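Workshop notebook, 24/09/2020

Lime mortar, repointing mix for the Grastitz wall. Continuing from the first set of cubes. D. Szewczyk on mixing and weighing, F. Saha on curing and the notes for the carbonation check. Same sand as last time, same putty tub, new moulds.

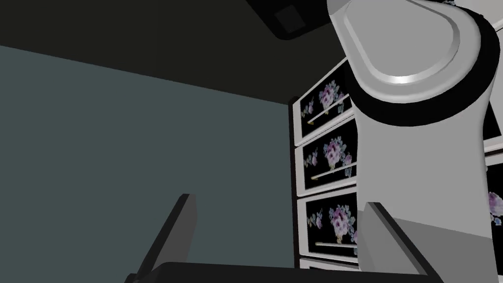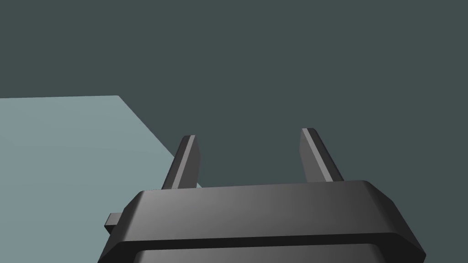
Why were the cubes from the first set lighter than the beam offcut they were weighed beside?

The offcut is dense concrete with crushed basalt in it, and the cubes are lime and sand with a good deal of air left in. The offcut came to 2390 kg per cubic metre. The cube average was 1836, which is ordinary for a putty mortar and no cause for changing the mix. The offcut stays on the shelf as a check on the scale and should not be entered in the mortar table again.

Mixing. Putty was knocked up by itself before any sand went in. It had stiffened in the tub and looked as if it wanted water. It did not want water. After a few minutes of beating it was plastic enough to take the sand, added in three lots. Batch A had no pozzolan. Batch B had the ground brick from Selvanayagam, sieved, added last. Batch B stiffened noticeably faster and needed a short remix before the second mould was filled. The remix is noted in case B reads low.

The ground brick bag is not uniform. The top third is finer and pinker than the rest, presumably from settling in transport. Turned the bag out on a sheet and folded it together before sampling. Earlier batches were scooped from the top, so treat the first-set B results with caution. They may describe the fine fraction only.

Moulds. The Remeo moulds are stiffer than the old timber ones and the faces come out flatter, but they hold water at the base. Two cubes from the trial fill had a pale, weak skin on the underside. For this set the base plates were swapped for scrap terracotta tile, soaked and surface dried. Release oil on the side walls only. Fill in two layers, tamp the corners, strike off with the steel rule.

Curing. Under damp hessian, plastic over the top, loose at one end. Fathima wants the hessian off the cube faces and held up on battens, as the last set picked up a weave pattern that made the edges hard to measure. Agreed. The room has been dropping to 15 °C overnight. Carbonation will be slow at that and the phenolphthalein check should be pushed back accordingly. No heater. A heater dries the surface and gives a hard crust over soft mortar, and we would then be measuring the heater.

Shrinkage prisms. Studs set in the ends of A and B. One stud in B was out of square and was reset while the mortar was still green. Length readings on that prism are to be kept but marked. If it drifts away from its partner, discard it.

Colour. Held the dry A sample against the original joint from the north return. A is slightly too yellow. B is closer in tone but has visible red specks at arm's length. The heritage adviser has already said no to specks on the street face. Options are a finer sieve on the brick, or A with part of the sand changed for the greyer pit sand. The second is simpler — it also avoids the quick stiffening, which the crew will not thank us for in a long bed joint.

The Ostia sample panel is not a useful comparison here. It was pointed with a hydraulic lime, in shade, and finished with a churn brush. Its texture is good, though, and the brush finish could be tried on the next A panel once it is thumbprint hard.

To do
Reweigh all cubes at demould, same scale, offcut first.
Label B tiles on the underside, as the pencil rubs off the top.
Get up to 2 more bags of the grey pit sand before the quarry changes face.
Ask Dorota where the fine sieve went.
Clean the mixer paddle properly. There is set material behind the collar and it is coming off in crumbs.

Recent entries
Putty storage, lid seals and frost
Sand grading, three pits compared
Grastitz wall, joint survey, north return
Timber moulds, reasons for retiring
Hessian or fleece for covering green work
Ostia panel, notes on brush finish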